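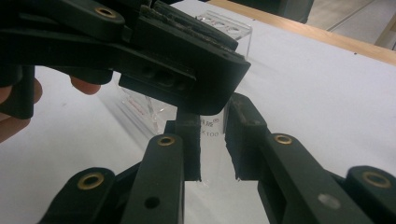

Sidville, March 2, 2018

woner-tradein-prices
README

Hi, and thanks for downloading! This is my running log of what you'd get for a used phone if you walked into one of the three places in Sidville that take trade-ins: Woner, Plilska and Nishimura Wireless. I started it when I was trying to unload an old phone before a launch weekend and got three wildly different offers in one afternoon (the lowest wouldn't have bought me a decent case). I wrote them on a receipt, then typed them up, and then I just kept going.

What's in the folder

prices.csv is the main file, 3000 rows, one offer per row. It covers 69 phone models, counting each storage size as its own model, so if you want to lump them together use the family column.
stores.csv has the store names and short codes.
notes.txt is my scribbles. Skip it unless a number looks crazy to you, in which case search for the row id there first.

Columns in prices.csv

There are 9: id, date, store, family, model, carrier_lock, grade, offer, credit_or_cash. Offers are in whole dollars. Woner only pays in store credit, so please don't compare its offers straight across with Plilska's cash ones! I did that in my first chart and had to take it down. Blank offer means they wouldn't take the phone at all. Zero means they'd take it and give me nothing, and yes, I kept those separate on purpose.

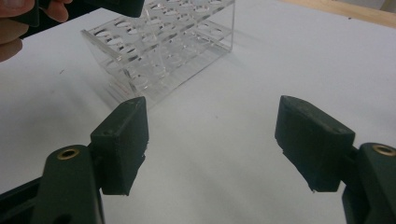 Grades are the messiest column by far. Each store has its own words for condition ("good", "fair", "well loved" at Nishimura, which I kind of adore), so I squashed everything down to A, B and C. A is clean. B is rubbed and scuffed but the shape is all there, and if you want a picture of it in your head, think of the lighter scuffed patch along the top of the right gripper pad, with those slightly worn edges. C is a cracked screen or a dead button. Cracks on the back glass went in as C too, even when the store called it fair, so filter on the original wording in notes.txt if that bugs you.

Known problems

Promo weeks aren't flagged. When a new phone goes up for preorder, Woner bumps its offers for a few days and then drops them again, and you'll see that as a spike. Plilska changed its lock policy partway through and I haven't gone back to fix the older carrier_lock values. Dates are the day I asked, which may not be the day the price changed.

Using it

Do what you like with it, just link back here. Next update should be in April, with the tablet offers in their own file.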